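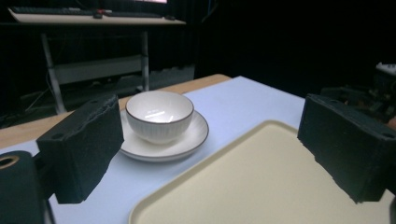 Stotside Allotment and Garden Society
Minutes of the general meeting, January 2023

1. Minutes of the last meeting
Agreed as a true record, with one correction: the Veltside gate code was changed in November.

2. Water supply
The meter at Stotside read 1,942 at the end of the quarter. The previous reading was an estimate, so the bill will be adjusted by the supplier. Standpipes stay off until the frosts are past. Two of the taps on the Veltside side need new washers – parts are in the shed.

3. Rents
Income for the year was over £2,000. Seven plots remain unpaid. Reminders to go out this week, with final notices in February. Rent per plot to stay the same for the coming year.

4. Paths and drainage
The quote from Gisis for clearing the lower ditch was accepted. Tóth had quoted for the same work but left out removal of spoil. Plot holders next to the ditch to move compost bins back from the bank before work starts.

5. Seed order
Closed. Late requests cannot be added.

6. Any other business
Bonfires: existing rule stands, none before dusk. Request for a second polytunnel held over to the February meeting.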